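Hi Gunvor,

Thanks for being patient with me on this one. I know it was meant to reach you before the budget round, and I've been putting off writing it until I had the casting numbers in front of me. I do now, so off we go.

## Where we are with the series

The pilot of *Honby* is cut and locked, and episode two is about halfway through the edit. It's a reality format, as you'll remember (nine strangers, one shared house, a weekly vote), and the whole reason you gave us the development money was to see if we could run one of these without treating the people in it as raw material. I think we're getting there. Some weeks it feels closer than others!

We had 670 applications in the end, which is far more than Furkico Productions has ever had for anything. Beatrice Simiyu and I read every single one between us, and I'd do it again, though perhaps with more biscuits. We held 80 first interviews, mostly by video, and called 15 people back for a day in person.

## What changed in casting

You asked particularly about the access work, so I'll go into a bit of detail.

- We dropped the showreel. Last time it meant we mostly heard from people with a decent phone and a friend who could film. A voice note or a letter was fine this time, and three of the final nine came in that way.
- Travel was paid up front for the callbacks. One person told Beatrice it was the first audition she hadn't had to borrow money for.
- The contract is now six pages instead of 22, and everyone had a paid hour with a solicitor we don't employ. Two people asked for changes and got them.
- Each cast member has a named contact on the welfare side who doesn't report to me. I found this harder than I expected, because I like knowing things, but it's right.

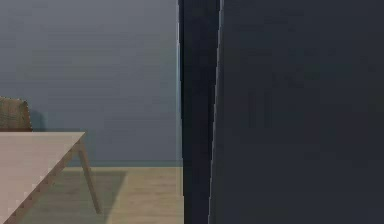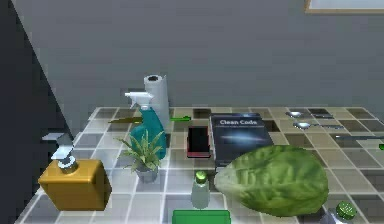 ## What hasn't gone well

The story team is still too small and too alike. I hired in a hurry, I rang people I already knew, and you can feel it in the first assembly of episode two, where one of the women gets edited into "the difficult one" for no better reason than that she's blunt. Beatrice spotted it straight away. We pulled the episode apart and went back through the rushes, and that cost us eight days in the edit suite. The new version is fairer and also a lot funnier, as she's the best talker in the house.

I've since advertised the two assistant producer jobs openly, with the pay in the advert. Interviews are under way. I'd rather start them late than fill them from my phone book again.

The other sore point is the music. Our composer left for a feature, so we're using temporary tracks from the Jarby library until I find someone. It sounds a bit like a lift.

## Money

We've spent £514 over on cast travel, all of it rail fares for the callback day, and I've moved that across from the publicity line. The eight lost days in the edit are a bigger worry. I can cover them from contingency, but that leaves us very little for episode three, and I'd like to talk it through with you before I commit to anything.

## Coming up

- Finish episode two and show it to the cast before anyone else sees it
- Appoint both assistant producers
- Find a composer (names very welcome!)
- Agree the aftercare plan, which at the moment runs to October and which Beatrice thinks should go on for longer

On that last one, she'd like to write to you separately with her costings. I've told her to go ahead, and I'll send the pilot link as soon as the subtitles have been checked.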